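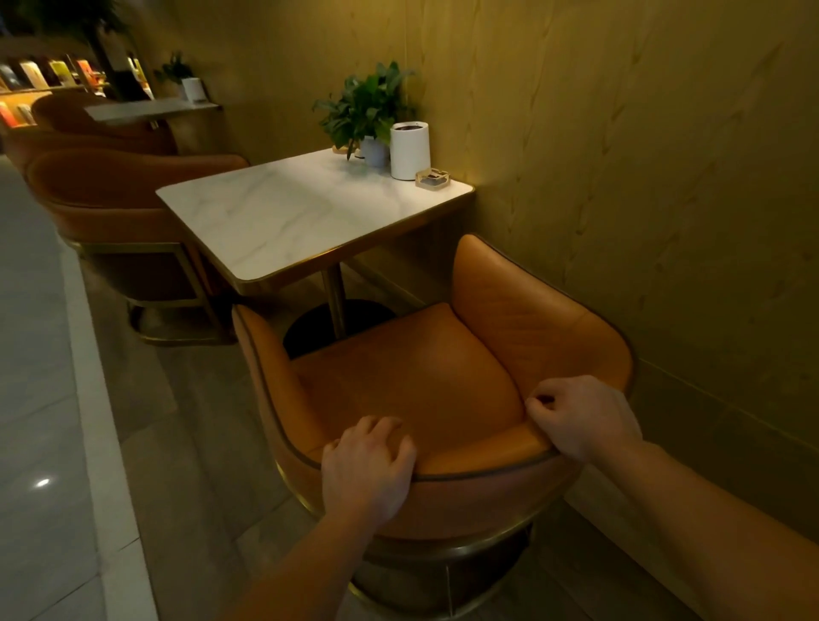 트라라타노 고개는 무조건 알레라노 쪽에서 올라가야 한다고, 반대로 넘으면 제일 좋은 풍경을 등지고 걷게 된다고 렘피 래새넨 님이 지난번 글에 답글을 달아주셨는데요. 네, 그 말 듣고 알레라노에서 출발했습니다. 그리고 완전히 맞는 말이었어요!! 그래서 오늘은 이 고개 얘기를 좀 길게 풀어봅니다. 타래로 갑니다.

일단 트라라타노는 해발 2492m예요. 숫자만 보면 겁나는데 알레라노 마을이 이미 꽤 높은 데 있어서 생각보다 할 만합니다. 다만 중간에 평평한 구간이 거의 없어요. 쉬고 싶으면 그냥 비탈에 엉덩이 붙이고 쉬어야 함ㅋㅋ

저는 아침 6시 조금 넘어서 마을을 나섰어요. 빵집이 아직 안 열어서 전날 사둔 호밀빵을 주머니에 넣고 걸었는데, 딱딱해진 호밀빵이 산에서는 왜 이렇게 맛있죠. 씹을수록 고소해요. 치즈 남은 거랑 같이 먹으니까 진수성찬...

처음엔 낙엽송 숲입니다. 9월이라 아직 노랗게 물들기 전인데 가지 끝만 살짝 색이 빠진 정도. 이 애매한 시기의 낙엽송을 저는 정말 좋아해요. 햇빛이 옆에서 들어오면 숲 전체가 연두색 등불 같거든요.

길 표시는 빨강 하양 줄무늬. 바위에 칠해져 있고 나무에도 있습니다. 숲이 끝나는 데서 길이 두 갈래로 갈라지는데 왼쪽이 넓고 편해 보여요. 속지 마세요, 그건 목장으로 가는 길입니다. 제가 가봤습니다ㅠㅠ 소들이 다 쳐다봤어요.

참 소 얘기 하니까, 방울 소리가 골짜기 건너편까지 들려요. 한참 위에 올라와서도 들리길래 처음엔 바로 옆에 있는 줄 알고 계속 두리번거렸어요. 바람 방향에 따라 커졌다 작아졌다 하는데 이거 녹음해올걸.

슈퇴클리 산장부터가 본편입니다! 여기서 고개까지 고도 700m를 올려요. 산장에서 물 채울 수 있고, 살구 케이크가 있습니다. 살구 케이크 꼭 드세요. 바닥이 눅눅하지 않고 새콤한 게 위에 잔뜩 올라가 있어요. 저는 올라갈 때 먹고 내려와서 다른 산장 가서도 계속 그 생각만 했네요.

산장지기 엥겔베르트 마이어호퍼 씨한테 오늘 위쪽 어떠냐고 여쭤봤더니 창밖을 한참 보시고는 "점심 전에는 괜찮아" 딱 한마디. 그래서 케이크 한 조각 더 먹으려던 계획을 접고 일어났습니다. 산에서 이런 말은 그냥 듣는 거예요.

여기서부터 지그재그. 지도에는 굽이가 17개로 나와 있어요. 저는 굽이마다 물 한 모금씩 마시기로 정하고 올라갔는데 이 방법 진짜 추천합니다. 급해지지도 않고 목마르기 전에 마시게 되고, 무엇보다 다음 굽이까지만 가면 된다는 생각으로 걷게 돼서 마음이 편해요.

중간쯤에 돌 틈에서 마멋이 삐익! 하고 우는데 소리가 얼마나 큰지 저도 같이 소리 질렀어요. 맞은편에서 내려오던 부부가 웃으면서 자기들도 아까 그랬다고ㅋㅋㅋ 얼굴은 못 봤고 엉덩이만 봤습니다. 통통하더라고요. 겨울잠 준비 잘하고 있는 듯.

마지막 구간은 자갈이 많아서 한 걸음 가면 반 걸음 미끄러져요. 스틱 2개 다 꺼내세요. 저는 귀찮다고 하나만 쓰다가 결국 멈춰서 나머지를 꺼냈습니다. 처음부터 꺼낼걸.

그리고 고개!!!!! 렘피 님이 왜 알레라노 쪽을 고집하셨는지 바로 알았어요. 마지막 바위를 돌아서는 순간까지 건너편이 하나도 안 보이거든요. 그러다가 갑자기 호수가 나와요. 이름은 클루르노. 색이 우유 탄 청록색인데 구름 그림자가 지나가면 회색이 됐다가 다시 돌아오고, 그걸 보느라 장갑 끼는 것도 잊고 서 있었네요.

바람은 셉니다. 모자 끈 꼭 조이시고요. 고개 동쪽에 돌로 쌓은 낮은 담이 있는데 그 뒤에 앉으면 거짓말처럼 조용해져요. 보온병에 담아간 차를 거기서 마셨습니다. 설탕을 평소보다 많이 넣어간 과거의 나 칭찬해.

클루르노 쪽으로 내려가는 길은 풀밭이라 무릎에 훨씬 착해요. 용담이 늦게까지 남아 있어서 군데군데 파란 점이 찍혀 있습니다. 호숫가까지는 쭉 내리막이고 개울을 한 번 건너요. 징검돌이 흔들리니까 큰 돌만 밟으시길.

점심 지나니까 고개 위로 구름이 싹 덮이더라고요. 마이어호퍼 씨 말씀 그대로! 호수에서 올려다보는데 방금까지 제가 앉아 있던 자리가 안 보였어요. 조금만 늦었으면 그 호수 색을 못 봤겠구나 싶어서 괜히 두근두근.

장비 물어보신 분들 계셔서 적어요. 발목 올라오는 등산화, 얇은 바람막이, 얇은 패딩, 장갑, 물 넉넉히. 저는 패딩을 안 입을 줄 알았는데 고개에서 제일 먼저 꺼냈어요. 반바지는 비추입니다. 자갈 구간에서 종아리가 하얗게 먼지투성이가 돼요.

돌아오는 버스는 호수 아래 주차장에서 탑니다. 막차가 일찍 끊기니까 정류장 시간표를 미리 찍어두세요. 저는 시간이 남아서 신발 벗고 물에 발을 담갔는데 너무 차가워서 바로 뺐습니다. 그래도 또 담갔다가 또 뺐음ㅋㅋㅋ

렘피 님 다시 한번 감사해요. 혼자였으면 버스 편하다고 클루르노에서 출발했을 거예요. 다음번엔 낙엽송이 완전히 노래진 10월에 가고 싶은데, 그때 슈퇴클리 산장이 열려 있는지 아시는 분 답글 부탁드려요. 살구 케이크가 걸려 있습니다!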